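Religious council in Grastum calls for calm before court case
19/07/2025

The religious council in Grastum asks its members to stay calm before the court case against a former preacher, which begins in August. The man is 50 years old and is accused of asking young people to give money to an armed group abroad. He denies the charge.

"We do not speak for him, and he has not spoken for us in six years," says Bijan Rostami, spokesperson for the council, to the newspaper Rirton. "But he has the right to a fair trial, like everybody else." 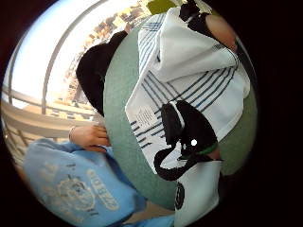 A striped towel on a round green table.

According to the prosecutor, the money was collected at private meetings in Plirna during two winters. The police have interviewed 73 persons in the case. Most of them are witnesses – only two are charged together with the preacher.

Rostami says that over 50 parents have contacted the council with questions. Many are worried that their children will be treated with suspicion at school.

The defense lawyer does not wish to comment on the evidence now. The court has set aside six days for the case, and the first day will be open to the public.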